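Joonas Lahtinen
Oct 4, 2025

I keep reading that cash is about to make a comeback. I'd like to believe it. I have a jar of coins on top of my fridge and a strong personal interest in the matter. But let's look at what people mean when they say it.
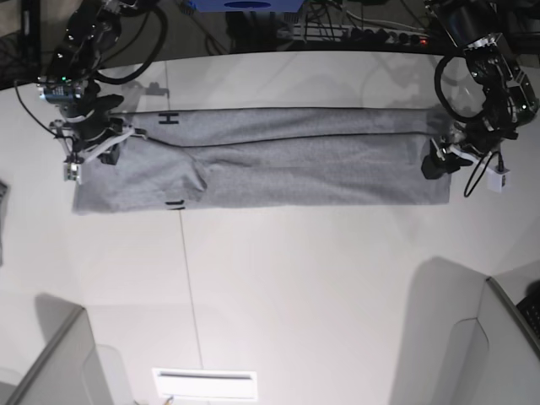

Minttu Kallio replied that her corner bakery went back to cash in May and the line moves faster now, so maybe I should get out more.

Fair enough, Minttu. One bakery. I'd want to know whether the line is faster or just shorter, though. A shop that turns away cards is going to turn away some customers along with them.

2/ The piece everyone is passing along says there's a "quiet return to coins." It leans on a survey of 153 shoppers by an outfit called Millex. I went looking for how they picked those people. The write-up doesn't say. If they stood outside a flea market with a clipboard I could have told them the answer for free.

3/ Also, Millex sells coin-counting machines. That's in the small print on the last page. Doesn't make the survey wrong. Does make me want to read it with one hand on my wallet.

4/ What people say about cash and what they do with it are pretty far apart. Ask anyone at a dinner table and they'll tell you it's important to keep it around — privacy, power outages, teaching the kids what things cost. Then the check comes and out come the phones.

5/ I include myself. I had 12 dollars in my wallet for most of the summer. Same bills. We got to know each other.

6/ The "you spend less with cash" argument comes up every time. Maybe. I tried it for 3 months with envelopes: groceries, gas, fun. The fun envelope was empty by the second week and I started borrowing from groceries. Then I put groceries on the card. Not sure what I learned from that.

7/ Oona Ojala wrote me that the envelopes worked fine for her and that I was doing it wrong. She's probably right about the second part. But any system where it only works if you're already careful with money is hard to give much credit to.

8/ And then the apps. Dastov will round up your purchases and put the "spare change" away for you, for a monthly fee of 3 dollars. Think about that for a second. If you round up 6 dollars' worth of change in a month, half of it goes to the people holding the jar.

9/ My jar is free. It pays nothing, and it's also been raided for parking meters more times than I'd like, but there's no fee.

10/ Do I think stores should have to take cash? Yes, for groceries and medicine anyway. Plenty of people don't have a bank card and shouldn't need one to buy milk. You can hold that view without pretending there's a big wave of folks marching back to the register with rolls of quarters.

11/ Martti Lindqvist asks what would change my mind. Bank withdrawal numbers going up two years running, from someone who doesn't sell the machines. Send them if you've got them. I'll read them.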